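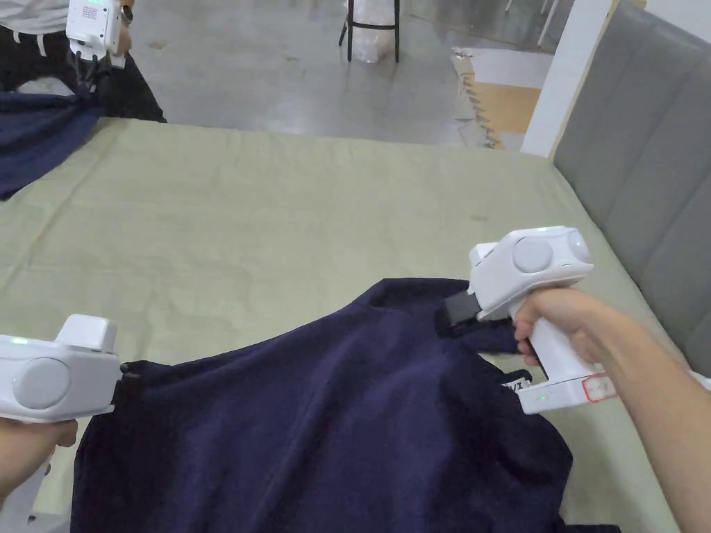
Hallholm student project moves to garments

ASVILLE, July 29, 2019 — The summer robotics project at Hallholm has started its second block, on cloth handling. The 16 enrolled students record folding and spreading tasks with hand-held grippers, one in each hand, and the recordings are later used to train a two-arm controller.

Work is done on a made-up bed with a fitted headboard. Dark clothing is the current material. According to course lead Gergely Dobos, dark cloth was chosen for its low contrast — folds are hard to separate from shadow, and the first block used only light towels.

Each group submits 40 recordings per garment type. A recording is rejected if a jaw loses the fabric or if the operator changes grip outside the marked start and end points. The rejection rate in the first block was around 25 percent.

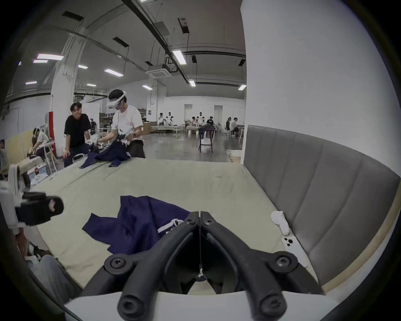
Elibariki Odera would have preferred a smaller set with stricter limits on start position, and said that a controller trained on mixed starts tends to hesitate before the first grasp. The groups will compare both versions in the final week, using the Koubek test sequence.

Contact: Hallholm Project Office, Asville | © 2019 Hallholm | Back to top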